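Lungu - Live at Skarnham (2 DVD + CD set)

Home > Music > Concert film > Lungu

$64.00 inc. GST
In stock
Catalogue no. KUV 244

The full Skarnham concert on two DVDs, with a CD of the audio mix. Released by Kuvonora and sold here as a new, sealed set.

Lungu recorded this show in February with the five-piece line-up that made the last two studio albums. The first disc has the main set from start to finish, with the talking between songs left in. The second has the encores, the afternoon soundcheck and an interview with the band about the early years and the pub circuit.

The older blues numbers take up most of the first half and are played slower than on the records. The horns come in after the interval. If you have the earlier live CD, six of the songs are repeated here, but in different arrangements and mostly in different keys.

What's in the set

DVD 1: main concert, 15 songs
DVD 2: encores, soundcheck, interview
CD: selected songs from the concert, mixed for stereo
Booklet with lyrics and recording notes
Card slipcase

Details

Region: 0 (plays in all regions)
Picture: PAL, 16:9, colour
Sound: Dolby Digital 5.1 and PCM stereo
Subtitles: English, on the interview only
Label: Kuvonora
Pressing: 2,670 copies, not numbered
Listing updated: 14 May 2024

Please check that your player handles PAL before ordering. Most Australian players do, but some older machines brought in from North America won't. The CD plays on any standard player.

The CD is not the whole concert. It leaves out the two longest songs and the band introductions. There is no download code. 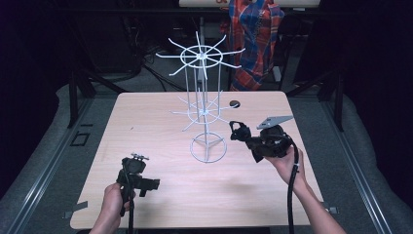
Each disc comes in its own card sleeve, and the three sleeves fit side by side in the slipcase. The slipcase is the height of a normal DVD case but a bit thicker, so allow for that if your shelves are tight. We'd keep the set upright on a solid shelf. An open stand like the white wire one, with its thin spokes fanning out on two tiers, doesn't give card much flat support, and the corners of a slipcase mark easily. The sleeves have no plastic lining, so hold the discs by the edge when you slide them out.

Postage and returns

Sent in a rigid mailer, tracked within Australia. Orders with a Kala pre-order title are held and sent together unless you ask us to split them - extra postage applies if we do.

Sealed sets can be returned for a refund. Once opened, we replace faulty discs only. Tell us which disc is affected and where it skips or freezes, and keep the packaging until we reply.

Also on Kuvonora: the Lungu studio albums on CD and LP.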